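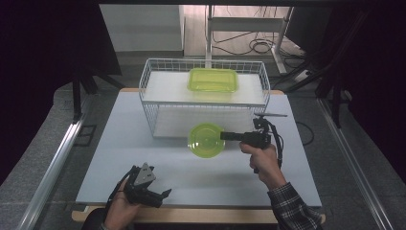
**Storage trial, small containers, July 2025**

Purpose of this entry: to record the arrangement of the small containers and the wire basket for the Cisirura storage trial, together with the points left open for the September review.

The basket under review is the white rectangular wire type. It is used with a white shelf board laid across the inside, so that a container stands on a raised level surface. The container set out for this entry is the translucent lime-green one, rectangular with rounded corners. The green lids are round and belong to a separate set. They are to be entered under their own line in the Flimar list and are not to be recorded as matching the rectangular containers.

Stock figures, carried over from the previous list:

| Item | Quantity |
|---|---|
| Containers, all shapes | 200 |
| Lids, all shapes | 194 |

The shortfall in lids has been reported to the Jurnard store. Replacements should be ordered in the round form only. Container volume is to be entered as 575 ml or 1000 ml according to the supplier's sheet. Capacities must not be estimated by eye.

Procedure for placing items in the basket:

1. Set the basket near the back of the table with its long contents facing forward.
2. Lay the shelf board level before any container is placed on it.
3. Place the container toward the middle of the board.
4. Keep lids out of the basket until the container position has been noted.

The work surface is to be cleared between runs. Small items set down on a pale surface are easily missed when the list is checked.
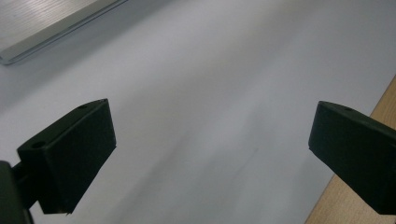 *Pale work surface, nothing between the fingers.*

Open points:

- The shelf board has no label. Lloyd shelf numbers should be added to the underside.
- Whether lids are to be stored upright or flat has not been settled. Upright storage takes less of the board, but the round lids may roll.
- The Flimar list still shows lids and containers on one line. Separate lines are required before September.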